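Zostari household folding study
Pre-session and in-session checklist, handheld gripper collection
Site: bedroom set, August block
Checked by: Comfort Ametepe
Reviewed by: Amândio Magalhães

Purpose: the study compares demonstrations recorded on a tidied bed with demonstrations recorded on a bed in everyday use. Target is 200 demonstrations per condition. This sheet covers the everyday-use condition only.

1. Protocol version on site matches the Bivbridge server copy. Yes.
2. Operator consent forms signed. Yes.
3. Storage cleared for the block. Yes, after old calibration files were moved off.
4. Garments and bedding logged before the first take. Yes. Denim pants with a drawstring waist, green plush blanket with cartoon prints, teal sheet with yellow prints. The drawstring end is frayed. Left as is, but note it in the log so the annotators do not mark it as a segmentation error. 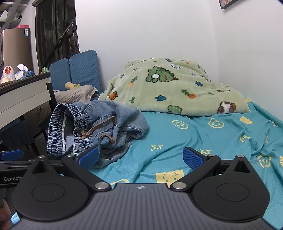 SECTION B: GRIPPER CONDITION

5. Finger pads seated and free of lint. Pass. Fleece sheds onto the textured pads, so wipe them every 12 takes.
6. Linkage pins tight, no side play. Pass. Left arm was retightened in the morning.
7. Fingers close evenly on the test block. Pass on second try.
8. Width reading returns to zero after release. Pass.
9. Left and right units paired to the correct channels. Fail at first check, corrected. Channels were swapped in the Michailidis recorder settings. Takes made before the fix were deleted.

SECTION C: WORK AREA

10. Bed reachable from the operator's side without leaning. Pass.
11. Walkway clear of cables. Pass. Keep the charger on the wall side.
12. Chairs and trash bin stay where they are between takes. Pass. Background objects are part of this condition and should not be tidied.
13. Layout of the bedding changed between takes. Pass. Operators tend to go back to the same starting pile, so use the printed layout cards.

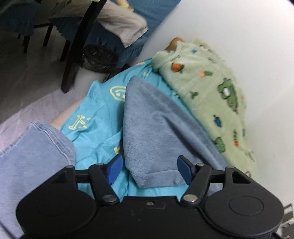 14. Operator speed steady through the take. Needs attention. Several grasps on the soft items were rushed and the fingers closed before they reached the fold. Comfort asked for a short pause before each grasp.
15. Takes reviewed the same day. Pass. 172 of 200 accepted so far. Most rejections were lost tracking when the gripper was held too close to the fabric.

COMMENTS

The interim policy trained on accepted takes does better on denim than on plush. It finds the waistband reliably but often grabs only the top layer of the blanket. Amândio thinks the cause is the pad closing width and wants to rerun with the Hunditz pads before we change the protocol. I would finish the block first so that both conditions use the same hardware.

Open items: item 14, recheck at the next session. Item 9, add a channel check to the startup script.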